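Tuning the approach for a lever-handle task in simulation

This page covers setting up the pre-grasp and turn phases for the lever-handle task in Trundari, using the Miranda planner. It assumes you already have the arm and gripper loading without errors and that you can step the world by hand. If the arm drops or shakes at startup, fix that first.

1. Set the handle frame

Open the task file and find the entry for the handle. The frame should sit on the axis of the post, with Z pointing up out of the plate and X running along the bar. Many older task files put the frame at the center of the plate. That works until the plate is spawned at an angle, and then every approach point lands off to one side.

Turn on plate rotation in the spawn settings now, even if you only plan to test one pose. Problems with the frame show up right away when the plate is not lined up with the base of the arm.

2. Place the pre-grasp point

Define the pre-grasp point in the handle frame, never in the world frame. Start with an offset of 60 mm above the bar, close to its free end. Pushing near the end gives more leverage and keeps the fingers away from the post.

Run the planner to this point and pause. Look at the arm from the side as well as from above. The elbow should be folded high and the gripper should point down.
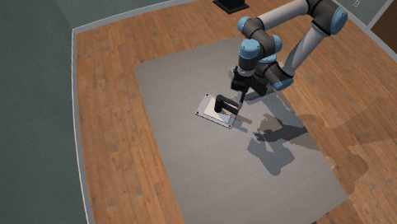 If the planner picks an elbow-down solution, add a joint seed to the task file. Miranda uses the seed as a starting guess, so it does not need to be exact. Copy the joint values from any pose that looks right and save them under "seed".

3. Check the collision shapes

Visual meshes and collision meshes are separate in Trundari. Turn on the collision overlay and compare the two around the handle. A single box around the whole lever will block the fingers from ever reaching the side of the bar. Use one capsule for the post and one for each bar.

Leave the mat and floor as plain boxes. Extra detail there slows the check down and gains nothing.

4. Set up the turn

The turn is an arc around the handle's Z axis. Split it into 200 waypoints and keep the contact point at a fixed radius. Use position control for the approach and switch to compliant control just before contact. With stiff position control, a small radius error turns into a large side force, and the plate may start to slide.

5. Run a batch

Run 127 trials with random plate angles and save the logs. Open them in Jurent and sort by final handle angle. Failures usually fall in one of two groups:

Fingers never touch the bar - go back to step 1 and check the frame.
Handle turns partway and stops - lower the stiffness or shorten the radius.

Keep the random seed with each log. The default is 1,233, and it only changes if you set it yourself.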